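The Drawer of Small Cases

My father-in-law, Baldur Juhl, died owning one suit, two pairs of good shoes and a sideboard full of cases. I don't mean luggage. I mean the boxes that things come in: spectacle cases, pen cases, the hinged coffin for a fountain pen he lost before I met him, the tin that once held throat sweets and later held the key to another tin. It took us most of a week in January to go through them, and at the end of it my wife had thrown away three rubber bands and a receipt.

The trouble with a good box is that it argues for itself. A plastic bag knows it is rubbish. A box with a proper lid, one that sighs a little as it closes, plainly expects to be kept, and most of us haven't the heart to tell it otherwise. I have a shelf in my own study where the packaging of four telephones stands in a row like the collected works of somebody dull.

I took the matter to Iñaki Vallejo, who spent 14 years designing packaging for a firm called Lundard and now repairs chairs in Barredo, a move he describes as going straight. At Lundard he worked on what the trade calls the opening. There were meetings about it. The lid of a box for a mid-priced wristwatch had to come away slowly enough to feel like an occasion but quickly enough that nobody put it down and rang the shop.

"We had a man who did only friction," he told me. "Very well paid. Terrible at parties."

According to Vallejo, the golden rule was that the box should feel as if it cost a tenth of what was inside it. Any less and the customer felt cheated; any more and they began to wonder what they had paid for. He once saw a letter opener sent out in a case so handsome that people wrote in to ask whether the case could be bought without it. The firm looked into this quite seriously.

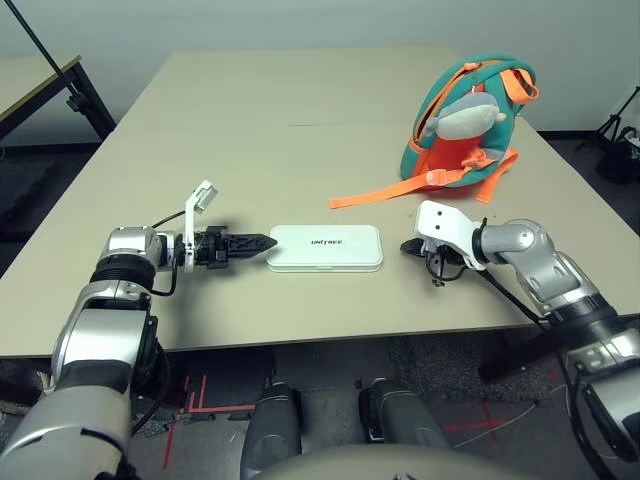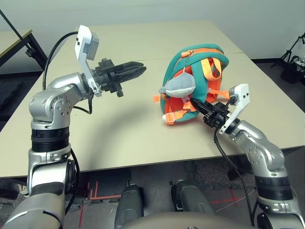
White was the great discovery of his later years at the firm. Until then anything that wished to look expensive came in navy or bottle green, with a gold line round it, like a bank. Then the whole business went pale more or less overnight, and every object had to live in something flat, white and round at the corners, with a name in black on the lid, much like the UNITREE case lying on the table in the first picture. Vallejo drew dozens of that sort. He says the corners took longest. Too tight a curve and the thing looked like a filing tray, too loose and it looked like soap. He still runs his thumb along them in shops, and has been asked to stop.

What none of those meetings covered was the afterlife. Lundard sent people home with its customers, metaphorically and on one occasion in person, to watch the box being opened. It never sent anyone back two years later to see where the box had got to. Vallejo thinks he knows. It is on top of the wardrobe, and inside it is a cable belonging to something else.

There are people who make a virtue of this. The town museum at Hurkden has a room given over to empty containers, 60 of them behind glass, and I drove there through some truly spiteful rain to look. The pride of the room is a cutlery case from the Sternska works, lined in purple plush, with a hollow for every spoon. The spoons were sold off separately long ago. I stood over it for some time. An empty hollow in the shape of a spoon is sadder than it has any right to be, and the woman at the desk said visitors often ask where the café is directly afterwards.

The museum doesn't take donations any more. A notice by the door says so, politely, in large type, and under it on the morning I visited stood a carrier bag with a hatbox in it.

We did find a home for some of Baldur's. The spectacle cases went to my niece, who keeps beads in them. The pen's coffin my wife wanted for herself. The tin with the key is on my desk as I write, and we have been through the house, the garage and the shed without finding the tin it opens. I have bought a small box to keep the key in meanwhile — dark green, with a gold line round the lid.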